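I finally got through the last of the winter coats this week, and I'm weirdly proud of it! Every March I swear I'll sort the hall closet, and every year I shut the door again and go make coffee (I'm good at that).

This time I had a rule — if I hadn't worn it in 3 years, out it went. My old green parka nearly broke me.
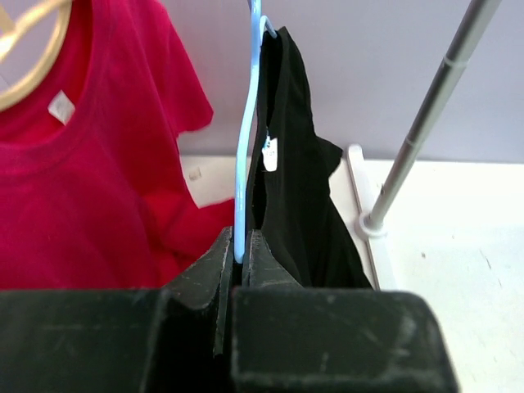
Gwawr Sayce wrote in to ask why I don't just box up the wool ones with cedar blocks and get the space back until fall. Good question, and I may try it. My only worry is creases, and I hate ironing more than I hate clutter. Scarves are next, wish me luck!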